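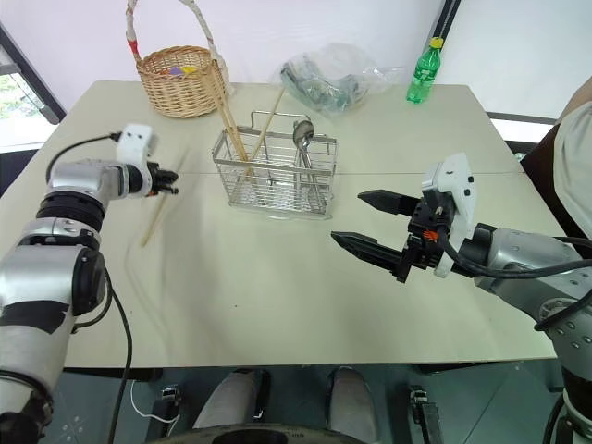

I've been reading decluttering advice for most of the winter and I have a complaint. All of it assumes the mess comes from owning too much. I own very little. I still can't find the scissors. Look at any ordinary table: a wire caddy full of chopsticks with one spoon stuck in among them, and one more chopstick lying outside it. A bigger caddy wouldn't fix that. A smaller pile of chopsticks wouldn't either.

2/ What set me off was an ad for Fullow, an app that promises to "calm your home in 20 days." You take an inventory of every item in your house, room by room. Then it tells you what to let go. I tried it. By day 2 I had typed in one kitchen drawer and wanted to lie down.

3/ The app said I had 253 items left to review before I could "unlock" the bathroom. I was not aware the bathroom was locked.

4/ Then there's the book everyone passed around in December, The Ratano Way. My copy is 128 pages and I'd say a third of that is the author describing her linen closet. The method is that every object gets a home and goes back to it every night.

5/ Fine. Who puts it back? The book never says. There's a whole chapter on folding dish towels and no mention of kids, roommates, night shifts, or a bad back. I went through it a second time looking.

6/ I asked my neighbor Shih-chieh Cheung what he thought, because his place always looks good. He said he shoves everything in the bedroom when he hears someone on the stairs. That's his system. He's been doing it for years and he's happy with it.

7/ People keep telling me there's research. Maybe there is. When I ask for it I get a link to a blog, which links to another blog, which is selling drawer dividers. If somebody has a study where they checked on the same homes a year later, send it to me. I'll read it.

8/ Since a few of you asked about Qaisi bins: yes, I bought them. They're nice bins. They stack. I now have my old mess in stacking bins, and to get at the tape I have to lift two other bins off the top. The tape used to be on the windowsill and I could just grab it.

9/ And the labels! You're supposed to label every bin. Mine says MISC on four out of five, and the fifth says CORDS and is mostly batteries.

10/ Somebody replied that I'm "resisting the process." Could be. But when a diet doesn't work they blame the eater, and when a planner doesn't work they blame the person holding the pen, and I notice the price never comes down either way.

11/ To be fair to one of them — Tila, the little newsletter, had a piece saying to leave things where you use them and quit apologizing for it. Keys by the door, glasses by the bed. I tried it on the scissors. They now live on a nail next to the mail. So far so good, but it's been a week, and I've had good weeks before.

12/ I canceled Fullow this morning. It asked me to pick a reason from a list, and "I don't believe you" wasn't on there, so I picked "other." If anyone local wants a set of stacking bins, message me. You'd have to come get them. Labels included.

Contact | © March 2018 | Back to top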